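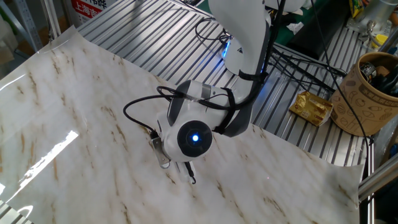
Gavin Tennant asked whether the two-finger gripper from Forneck can be swapped for the Pleltora one without redoing the whole arm setup. Mostly, yes. The bolt pattern is the same. You will need to enter the new tool length and weight in the controller and run the calibration again.

Which grippers have you tried so far?
Four. Two from Forneck, one from Pleltora and an older Drenmont unit we no longer recommend.

How do you keep the cable out of the way?
We strap it at the wrist and leave a loop long enough for a full turn. If the loop is too short, the plug works loose.

Does a shiny work surface matter?
For the arm, no. For the camera, yes. Glare on glossy paper or film can hide the edge of a thin part. Move the lights or lower the exposure before you change anything in the software.

How many test picks did you run?
281 with the Pleltora and 732 with the larger Forneck. The Pleltora runs stopped early in July when we sent the fingers back for a new set.

Can I use the Lindsay controller?
Yes, with firmware 2 or later. Older versions do not read the grip force.

Do you publish the raw logs?
Not yet. Write to us and say which gripper you want.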